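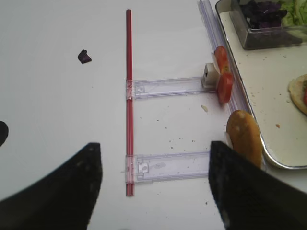 How thick should a tomato slice be for a bread roll?

As thick as a pencil, and a little thicker if the tomato is very ripe.

This question came to me many times after the spring walk, so I promised to write something in the newsletter about tomato rolls. I am not a cook by profession. I have only made a great many of them, first in my mother's kitchen and now for the walking club of Mukotthorpe, and I have made most of the mistakes.

Let me begin with the bread. For our walks we buy the oval rolls from Becerra, the bakery next to the post office. The crust should be golden brown and only lightly baked, like the one on the white table with a few pale spots of flour on its top. A hard crust is a pleasure at home, with a plate and a good knife. On a hill, in the wind, it is another matter: you bite, the crust does not give way, and the tomato leaves the roll from the other side and lands on your trousers. I speak from experience, and Magnus Pollock can confirm it, as he was sitting beside me.

Please do not cut the roll completely into two halves. Leave the long side closed, like the back of a book. I cut with a bread knife and stop when I feel that the blade is near the other crust. If the roll is from yesterday, put a few drops of water on it with the hand and warm it in the oven for two minutes, and then let it become cool again before you fill it.

Now the tomato. I like a fruit that is bright red on the outside and still firm enough that a slice can stand upright on its edge, as the two slices beside the roll do. When a slice falls together like a wet cloth, the tomato is better for soup. The inside may be paler and a bit pulpy, that is no problem, the taste can still be very good. Some members scoop the seeds out with a small spoon. I have tried this and I find that much of the flavour goes into the bin together with the seeds, but I do not want to quarrel with anybody about it.

After the cutting, lay the slices on kitchen paper and put a little salt on them. Ten minutes is enough. Turn them once. You will be surprised how much water the paper takes, and all this water would otherwise be inside your bread at lunch time.

Butter goes on both sides of the roll, up to the border. I was brought up with olive oil and I was against butter for many years. Oil is lovely when the roll is eaten at once. For a roll which travels in a rucksack I must admit that butter does the work better. Soft cheese is also possible. Mustard I leave to your own conscience.

The best method for long walks is still to carry the tomato separately. I put the slices in a small box with a good lid, and the buttered rolls in a paper bag. At the resting place everybody fills their own. It needs a bit more space and somebody always forgets a fork, but on the walk to Desden last June the people who had done it this way had clearly the better lunch. My own rolls were already filled that day, and I ate them quietly.

A word about the ordering for the club. For the season opening we had 54 rolls from the bakery and 19 of them came back with us. This is too many. I put most of them in my freezer, where they still are, and my wife has asked me politely about the ice cream. So please write your name on the list in the hall, and if you change your mind, cross it out again. If you prefer a roll without butter, write a small B with a line through it beside your name. Last time there was a confusion with the letter, and two persons got beetroot.

For the tomatoes we shall try a variety named Barurell, which is grown in the greenhouse behind the allotments. I tasted one and found it sweet, with quite a thin skin. You need a sharp knife for it, or one with small teeth. A blunt knife presses the fruit flat before it begins to cut.

Who would like to help with the filling is welcome in the kitchen of the hall, one hour before the walk starts. Bring an apron and, if you own one, a good tomato knife, with your name on the handle. The blue one which was left in the drawer after the last walk is still waiting there.

Heriberto Galindo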